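Tips for Teaching Drawer and Cabinet Tasks to a Two-Arm Setup
Workshop notes, Padden bench. Revised 12/05/2026.

These tips cover recording demonstrations by hand guiding and by remote control for tasks where an arm has to open a drawer, put something in it or take something out, and close it again. Most of them apply to any hinged or sliding household furniture. They assume the arms are already mounted, the cameras are calibrated and the recording software runs. Setup of the leader arms is on a separate page.

Choosing between hand guiding and remote control

Hand guiding means switching the arm to its compliant mode and moving it yourself. It gives good feel. You notice a sticking runner immediately through your wrist. The drawback is that your hands and forearms end up in the camera view, and a policy trained from images will learn from them.

Remote control means moving a leader arm, or a pair of them, while the follower arms copy the joint positions. The view stays clean and both arms can work at once. You lose most of the feel, and it takes a new operator a few sessions to stop overshooting.

Our practice at Padden is as follows. Use hand guiding to find the path and check that the handle can be reached without a joint limit. Use remote control for every episode that goes into the training set. Do not mix the two in one set. Pranab Nanayakkara tried it in March with a kitchen cabinet task and the resulting policy paused before each grasp, at the point where the guided episodes had a change of grip by the person holding the arm.

Placing the furniture

Put the cabinet at the back of the mat, between the two arm bases, with the drawer opening toward the front edge of the table. Pull the drawer fully out by hand before you fix anything and confirm that both grippers can still get past it. Measure with the drawer open. A closed drawer tells you very little about the space you will have left.

Keep at least a hand's width between the cabinet side and the nearest arm base. The elbow swings back when the gripper pulls forward, and on a small table it is the elbow that hits first.

A light cabinet will slide with the drawer. There are three ways to stop it:
Double-sided carpet tape under the cabinet. Quick, but it lets go after a few days of pulling.
A clamp from behind, if the table has an exposed rear edge.
Weight inside the cabinet body, behind the drawer. Sandbags are better than loose steel, which shifts and knocks.

Do not hold the cabinet in place with the other gripper unless you want that in the task. If it appears in the demonstrations, it will appear in the result.

Choosing a handle

A straight bar handle standing a little away from the drawer front is the easiest to teach. The fingers can close from either side and small height errors do not matter. Round knobs need a more exact approach and tend to rotate in the grip. Recessed finger pulls are a poor choice for a first task.

Check the finger clearance behind the bar with the arm powered off. If the fingers only just fit, swap the handle for a deeper one or use thinner finger pads. Shafiq Debnath keeps a box of spare handles in the cupboard by the Mumuron compressor. Put back the one you took off, with both screws.

Rub a little candle wax on wooden runners before a long recording run. Wipe off the excess. Oil swells the wood and gathers dust.

Grasping and pulling

1. Bring the gripper to the handle with the fingers open slightly more than the bar needs. Fully open fingers catch on the drawer front and hide the contact point from the camera.

2. Stop before closing. A short, consistent stop is useful when you segment the episodes later. Keep it to half a second. Longer stops teach the policy to wait.

3. Close on the bar and pull along the line of the runners. Operators new to the leader arm pull toward themselves, which is usually a few degrees off. An off-line pull racks the drawer and makes it bind on one side.

4. Grip near the middle of the bar if the wrist allows it. Gripping at one end is workable on a short drawer with tight runners. On a wide or loose drawer it will rack however straight you pull.

5. Keep the idle arm up off the mat and out to its own side during the pull. It should be held in the same waiting pose at the start of every episode. A waiting arm that drifts from one episode to the next adds variation with no purpose.

6. Watch the gripper cable on the pulling arm. It needs enough slack for the wrist to turn, and the slack must not be able to drop into the open drawer or hook the handle. One hook-and-loop tie on the forearm is normally enough.

With the drawer well out, the right gripper is still at the black bar handle and the left one waits above the mat on its own side.

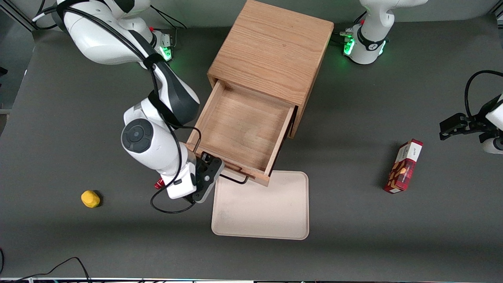

Releasing the handle

Open the fingers before moving the wrist. This sounds obvious, but with a leader arm the two commands come from different parts of your hand and they overlap easily. A release that starts while the wrist is already moving drags the drawer back by a small amount, and the next step then begins from a different opening each time.

Back straight out until the fingers clear the bar, then lift. Lifting first brings the fingertip up under the bar and can raise the whole drawer off its runners.

If the drawer rolls back by itself after release, the table is not level. Check it with a Wiegand level along the runner direction and shim the cabinet feet.

Working with loose items on the mat

Set out more items than the task uses once the basic motion is reliable. Food boxes, trays and small soft objects are all suitable. Start with one extra item and add others over several sessions.

Move the extra items between episodes. If the same box is always in the same place, the policy may use it as a landmark and fail when it is removed. A printed grid under the mat edge makes it easier to vary positions without thinking about it. Nazma Wanigasekara uses a shuffled stack of numbered cards and places each item on the square she draws.

Watch anything that lies where the drawer front will travel. A low tray may sit under the open drawer without touching it, and a tall box will be pushed. Decide beforehand which of these you want in the set and write it on the session sheet.

Empty food packages crush after a while. Fill them with foam cut to size and tape the flap from the inside. Replace them when the corners go soft, and note the change on the sheet.

Light and shadow

An open drawer throws a hard shadow on the mat under a single lamp. Two diffused lamps, one on each side, soften it. Do not try to remove shadows entirely. The finished system will have to deal with them in any real kitchen.

A matte dark mat gives few reflections, and black cables and fingers are harder to pick out against it. If your tracking depends on seeing the fingertips, put a strip of matte colored tape on each one and keep it on for the whole set.

Episode count and length

For one drawer, one handle type and one item, plan on around 77 good episodes before the first training run. Train, test, and then record more of whatever fails. It is a better use of time than recording a large set at the start and finding that the cabinet was crooked.

Reset the furniture by hand between episodes and let the recorder stop first. A hand reaching in during the last frames is the most common fault we find in review.

Change operators after 7 consecutive failed grasps. At that point the operator is normally tired, or the leader arm has slipped in its clamp. Check the clamp before you blame the person.

Problems and fixes

Gripper slips off the bar during the pull. Clean the finger pads with isopropyl alcohol. If they are polished smooth, replace them. Raising the grip force on worn pads marks the handle and does not help for long.

Drawer opens a different distance each time. Fit a stop inside the runner if the task needs a fixed opening. If it does not, leave it alone and record the variation.

Arm faults halfway through the pull. The drawer is binding or the elbow is close to its limit. Move the drawer by hand with the arm parked. If it runs freely, move the cabinet a little closer to the pulling arm and try again.

Follower lags behind the leader. Check for other traffic on the network switch. On the Tallthorpe bench this was a backup job that started each afternoon.

Drawer front works loose. Use screws with a drop of wood glue in the pilot hole. Pulling by machine is harder on the joint than pulling by hand, as the load comes on at once.

Before you leave the bench

Park both arms before cutting power. Close the drawer, coil the leader cables and hang them on the left hook. Log the cabinet position, the handle fitted and the lamp settings. Session sheets go to Rezaul Rathnayake for entry. Questions about hand guiding mode should go to Malsha Howlader, who also holds the key to the spare pads.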